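Pre-purchase safety checklist: Priltine Dultov two-arm bench cell
Unit 2242, demo unit on loan to us at Kurup
Checked 2022-01-27
Filled in by me, on the bench, with a pen that kept dying, then typed up

Right, so this is our usual machine checklist with my comments left in. I did ask whether people wanted the tidy version and the answer was no, they wanted the grumbling as well. Marks are OK, FIX (before anyone runs it unattended), ASK (a question for Priltine) and N/A. The demo job is gift packing, small snack packets into a paper bag, which is pretty close to what we'd buy it for.

SECTION A: BEFORE POWER GOES ON

A1. Cell sits flat, doesn't rock, nothing stored against it
OK
Gave it a decent shove from both ends. I moved the pallet jack that always ends up in that corner, and I'll move it again tomorrow, I'm sure.

A2. Frame bolts and corner rails tight
OK
The aluminium uprights are solid. One cap screw at the back took a quarter turn. I've put paint marker across it so we'll see if it creeps.

A3. Wall panels secure, no sharp edges or lifting corners
OK
Ran a glove along the lot. Covering is stuck down well at the joins. If we order, I'd like the panels to be something we can wipe with the normal cleaner, so see the ASK list.

A4. Open side: access control
FIX
My biggest gripe! Walls on three sides and then you can just lean in at the arms. The quote lists a light curtain as an extra, and for us it isn't an extra, it's the price of getting it past the front door. Until one's fitted we use the floor tape line and a second person on the stop button. Please don't be the one who reaches over to straighten a bag.

A5. Isolator reachable and lockable
OK
Lockable, takes our standard padlock, and the label is in the right spot. Tick.

SECTION B: ARMS, RAIL AND GRIPPERS

B1. Rail clear along its whole travel
OK, with a comment
Both arms ride on the one rail across the front. There's a perforated tray under it, and perforated trays love crumbs. Add a brush-out to the end-of-shift list.

B2. Carriages move freely by hand (power off)
OK
Lovely and smooth, both of them. I might've pushed them back and forth a few more times than the check needed.

B3. Arms can't hit each other
ASK
In the packing program they keep well apart. What I couldn't get out of the manual is what happens if someone teaches a silly position. Is there a software limit between the two arms, or is it up to whoever writes the program? I want that in writing before we let the casuals near the teach screen.

B4. Gripper fingers: wear, play, pinch points
OK for the fingers, FIX for the pinch label
Parallel grippers on both sides, no play I could feel. The fingers themselves are gentle enough on a chip packet, but there's a nip point up behind them and no sticker. Ten-cent fix, and Priltine can supply it.

B5. Indicator lights readable from the operator's spot
OK
Green dots on the joints, easy to pick from where I stand. I'd still rather have a proper stack light up high, mainly for the people who walk past and haven't read any of this.

B6. Wrist cameras firmly mounted
OK
Neither one budged when I wiggled it. They sit on top of the wrists, so they're the first thing to cop it if a path is a bit low. Check the mounts weekly, and after any bump at all, even a little one you think doesn't count.

SECTION C: CABLES AND ELECTRICAL

C1. Arm cables: rubbing, tight bends, snag risk
FIX
The conduit along the arms is fine and looks well made. What bothers me is the slack. The camera cable on the right arm stands up in a tall loop over the wrist, and there's another loose one hanging off the upper arm on that side. Bag handles and loose loops aren't friends! I'd like both dressed in with a clip, leaving enough length for full reach. Check full reach first, then clip. I've done it in the other order on a different machine and it wasn't a great afternoon.

C2. Exposed boards or wiring
FIX
There's a little green circuit board low down near the middle of the rail, with thin red and white wires to it, and I could see it plain as day from the operator side. Might be perfectly low voltage and harmless. Still want a cover on it, as one spilled coffee would settle the argument.

C3. Big hose at the right-hand end
OK
Corrugated, cable tied. Keep feet and brooms off it.

C4. Test and tag
OK
Done, tag on the plug, next one due in February. It came to us nearly out of date, which I've mentioned to them.

SECTION D: STOPS

D1. Emergency stop kills both arms
OK
Tried it with the arms at rest, mid-travel and with a packet held. Both stopped each time. The gripper holds on when you hit the stop, so don't expect it to let go of your sleeve. Everybody who uses the cell needs to be shown this, in person, please.

D2. Restart needs a deliberate reset
OK
Releasing the button doesn't start anything. You have to reset on the screen and then press go.

D3. Speed limit in teach mode
OK
Slow as a wet week, and I mean that as a compliment.

D4. Supervised run
OK
I stood there for 40 cycles with my hand on the button. No stops needed for safety reasons. A couple of packets went in crooked, but that's a packing moan and belongs on the other sheet.

SECTION E: HOUSEKEEPING AND THE JOB ITSELF

E1. Work surface fit for the job
OK
The dark stone-look floor hides less than you'd think. Little white bits show up straight away on it, handy for us. Pick them up between runs, they end up in the rail tray otherwise.

E2. Packaging doesn't create a hazard
OK, with a comment
Rope handles are the thing to watch. Set the bag down so the handles stand up where a gripper can miss them, and keep the tissue scrunched down into the bag a bit if you can. Tissue on the loose near a camera gave me one confused arm, no drama, it just sat there sulking.

E3. Food handling
N/A for now
All sealed packets. If we ever want unwrapped stuff this whole sheet gets done again.

QUESTIONS GOING BACK TO PRILTINE

Light curtain: can it be fitted at Gramell before delivery, or does a tech have to come out?
Arm-to-arm limits, as per B3.
Wipe-down rating for the wall panels.
Cover for the board in C2, and is it their part or do we make one?
Does the $3000 yearly service plan include gripper fingers? The brochure says "wear items" and leaves it there.
Spare wrist camera, price and wait time.

WHERE I'VE LANDED

I like it. I like it more than I wanted to, given the price. With the open side sorted and the cables tidied I'd be happy signing for it, and without those two I wouldn't, even for a trial. Supervised use only until every FIX above has initials next to it, and the padlock key stays with the shift lead when the cell's not in use. 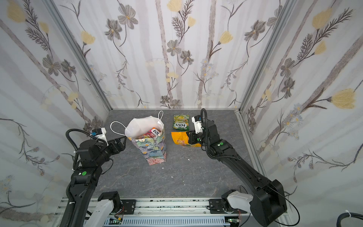
I'll redo sections A and C once the parts turn up, and the signed copy will hang off the cell on the usual clipboard.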